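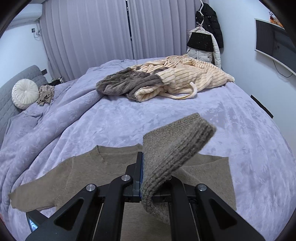 Submissions for the spring issue of Clastarar close on the last Friday in February, and the theme is the line break. We will read unrhymed and rhymed verse, prose poems and translations. Put plainly, a line break is a decision about where the reader's eye returns to the margin, and it can be made by syntax, by count or by breath. A line may also run over its end and turn back on itself, as the sleeve of a taupe sweater does when the cuff is lifted and folded across; the term for this is enjambment, and poems that use it on every line should have a reason we can find by reading them aloud.

Send no more than 80 lines in total, spread over as many poems as you like. Titles and epigraphs do not count toward the limit. Blank lines between stanzas do not count either. Prose poems are measured by words, with a maximum of 200 per piece and 2 pieces per author.

Use a single file with page numbers. Set the poems flush left unless the indents are part of the work. If a line is too long for the page, mark the turnover with a deeper indent so that we do not read it as a new line. In the winter issue we printed one of Mathis Aubert's couplets as a tercet for want of that indent. The corrected text is on the back page of this newsletter.

Translations need the original on the facing page and the written consent of the author or the estate. Séverine Sabatier reads the French and Jannik Sperling the German. For other languages, write before sending, as we may have to find a reader.

Essays on the theme may run to 3,000 words, notes included. Corentin Pruvost is editing this section and prefers a short proposal first. He has enough on free verse and would like to see something on the caesura, on syllabics, or on how line breaks are handled in recordings. Quote verse with its breaks intact if it exceeds three lines; otherwise use a slash with a space on each side.

Authors will receive page proofs in April. Changes at proof stage are limited to errors of ours, including wrong breaks. New stanzas will be returned.

Thierry Courtois
for the editors of Clastarar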